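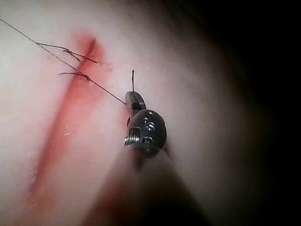

How long does it take a surgical robot to put in one stitch?

At the open day I went to, a person working the controls at an easy pace needed a few minutes for each one, knot included, and a good part of that time went to getting the needle turned the right way.

Boltton keeps its training center on the second floor of an office building in Randby, over a dentist and a tax preparer. The company teaches people to run surgical robots and repairs practice equipment for hospitals that have their own. Once a year it opens the doors to anyone who signs up. This year that was Sunday, July 1, 2018, and 161 people had put their names down.

We were taken through in small groups. Mine had two nursing students, a retired machinist, a couple with a teenage son, and a man who had surgery scheduled and wanted to see what he was in for. He asked more questions than the rest of us put together.

The first stop was a hallway with drawings on the wall. An instructor went over the parts. The person doing the work sits at a console with their face close to a viewer and their fingers in a pair of grips. The arms stand over the table. When the hands move at the console, the instruments move at the table, and the movements are scaled down, so a wide sweep of the hand comes out as a small one at the tip. The instructor said people expect the machine to do the job by itself and are a little let down to learn that it waits for them.

The second stop was the practice room, where most of the day took place.

The work was done on a pad of synthetic tissue. It is pale and smooth, and it lets a little light through. A line of red marks the cut, and the red spreads out into the pad on both sides of it. The exercise is to close the cut with single stitches in black thread. Each one goes across, gets tied, and gets trimmed so that short tails are left. Then the next one is started farther along.

A pair of stitches doesn't sound like much. It is easy to lose patience watching it for the first few minutes, and then you start to see what the hands are dealing with. The needle has to be held in the jaws at a useful angle. If it is off, it goes into the pad wrong, and the person has to let go, pick it up again and turn it. The thread trails behind and gets in the way. Pull too hard and the pad puckers.

The machinist in our group was most interested in the wrist of the instrument. Behind the jaws is a rounded dark housing, and it holds the joint that lets the tip bend and turn. On one side of it you can see a small metal piece with fine ridges. He wanted to know about wear, and how the joint was cleaned, and whether parts could be bought separately. The instructor answered the first two and sent him down the hall for the third.

Watching on the screen was easier than watching the table. The magnified view makes a thread look like cord and a small tremble look like a lurch. One of the nursing students said she had stitched foam pads by hand in April and that her knots had looked fine until she saw somebody else's blown up on a monitor.

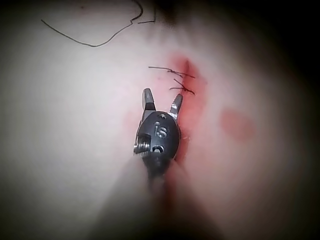
Open jaws beside two tied stitches on the practice pad. A length of loose thread lies on the pad at upper left.

The instructors at Boltton teach knots before they teach anything fancy. A new student spends the first sessions without a needle at all, moving rubber rings from one peg to another. The set of pegs is made by Enamska, and it looks like something from a preschool. Students are supposed to finish it cleanly before they are allowed thread. After that come straight cuts like the one we saw, then curved ones, then pads with layers.

The full course is 36 hours at the console, spread over several weeks. The center trained 134 people last year. Most were sent by hospitals and the others paid their own way. The instructor who told us this also said that the number who quit is small, and that those who do usually quit in the ring stage, which they find dull.

The thing students complain about most is the lack of touch. On this equipment the grips do not push back. You can't feel the thread tighten, so you have to see it tighten. The instructor described learning to read the thread, how it straightens and how the surface next to the stitch starts to lift. A student who misses those signs will snap the thread or tear the pad. There was a bin of torn pads by the door, and we were allowed to handle them. They feel like the skin on a cold pudding, only tougher.

After the stitching, visitors could try the rings. The line was long and moved slowly. The teenage son got four rings across and dropped the fifth. I dropped my second. My trouble was with depth, and I kept closing the jaws short of the ring. The man with the surgery coming up did not want a turn. He stood behind the console and watched other people's hands.

A side room had been set up for Castillo, a project the center runs with two high schools in the county. Students there build a simple arm with a gripper on the end and learn to drive it from a game controller. The parts for one arm cost the school $300. The arms are slow and they squeak, and there was a crowd at the table all afternoon.

Questions were taken at the end in the break room, over coffee and store-bought cookies. Somebody asked whether the machine would one day tie the knots without a person. The instructor said there was research on that and that none of it was being done in this building. Somebody else asked what happens if the power goes out. There is a battery backup, and the staff practice taking the arms off the table by hand. The man from our group asked how many operations a surgeon ought to have done before his. He was told to put that question to the surgeon, and he wrote it down on the back of his parking stub.

The center plans to hold the next open day in the same place. Sign-up is free, and groups from schools are asked to call ahead. Parking is behind the building, on the dentist's side.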